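5. Fitting and pairing the door sensor

Read this section before you open the bag of fixings. The Skustano entry kit is made for hinged interior and front doors. For sliding doors, use the Norkness bracket set, sold separately.

5.1 Mounting the sensor

1. Close the door and wipe the frame and the door edge with a dry cloth.
2. Peel the backing from the larger pad and press the sensor onto the frame, with the arrow facing the door.
3. Fix the magnet to the door so that its mark lines up with the arrow.
4. Hold each part in place for one minute.
5. Leave the door closed overnight before normal use.

Note: The pads do not hold well on fresh paint or wallpaper. Use the two screws instead.

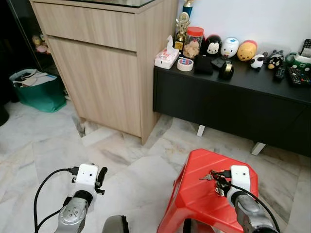
Pairing takes place at the hub, so carry the hub to within one room of the door before you start. Press and hold the side button until the light blinks blue, then open and close the door twice. A steady light means the sensor has been added. Keep your door keys within reach during this step, on a stool like the red plastic one in the picture or on a hall shelf, and do not leave them in the lock. The test in 5.2 asks you to lock the door from outside.

5.2 Testing

1. Step outside with your keys and close the door.
2. Lock the door, wait for the hub to chime once, then unlock it.
3. Open the door. The hub should chime twice.
4. If you hear nothing, move the magnet closer to the sensor and repeat from step 1.

Caution: Do not test the alarm tone with the hub held near your ear.

5.3 Battery

The supplied cell is rated for 1,000 hours of active use. The hub shows a low battery warning when 154 hours remain — replace the cell then, and pair the sensor again if the light does not come back on. Event records are kept in the hub, up to 500 at a time. The oldest are removed first.

Warning: Keep cells away from children. If one is swallowed, get medical help at once.

For error code 194, see section 8.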